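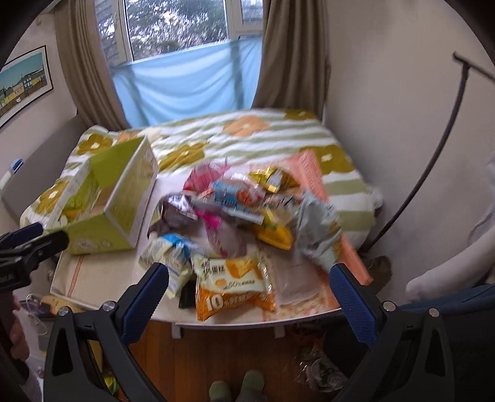 Snacks und grüner Karton auf dem Tisch im Gästezimmer

Hallo zusammen,

danke für die Rückmeldungen zum Paket für Flallville. Der Karton ist der hellgrüne, offene links auf dem Tisch. Alles, was rechts daneben auf dem Haufen liegt, muss noch sortiert werden. Ein gelb-grünes Päckchen liegt schon drin, das kann bleiben.

Đức Mạc schrieb im April:
> Bitte diesmal keine Getränke und nichts im Glas. Beim letzten Paket
> hatten wir 2000 Gramm als Grenze und lagen drüber, das hat extra
> gekostet. Der leere Karton wiegt 279 Gramm, den bitte mitrechnen.
> Die aufgeblasenen Tüten nach oben, sonst sind nur noch Krümel drin.
> Und wer packt eigentlich? Ich kann erst abends ab 19 Uhr.

Ich packe. Gewogen habe ich bisher nur einen Teil, das waren 976 Gramm ohne Karton. Es ist also noch Luft, aber der Platz wird knapper als das Gewicht. Die orange-cremefarbene Tüte mit der großen 10 ist ziemlich prall und kommt ganz zum Schluss rein. Die Folienpackungen, also die goldene und die silbern-lila, stelle ich hochkant an den Rand. Das hellblau-weiße Päckchen würde ich in die Mitte legen.

Offen ist noch:

Die Sachen aus der Bestellung bei Sokura sind nicht da. Laut Mail sollen es nearly 670 Gramm sein, also fast 670, das würde gerade so noch passen. Wenn sie bis zum Packen nicht kommen, gehen sie ins nächste Paket.

Familie Haddad verträgt keine Erdnüsse. Wer die Aufschriften lesen kann, bitte vorher einmal durchsehen. Đức, machst du das, wenn du abends da bist?

Klebeband habe ich, Füllmaterial nicht. Zeitungspapier reicht.

Die Adresse in Traltberg auf der alten Liste stimmt nicht mehr, bitte nicht als Absender verwenden. Die neue schicke ich getrennt.

Gruß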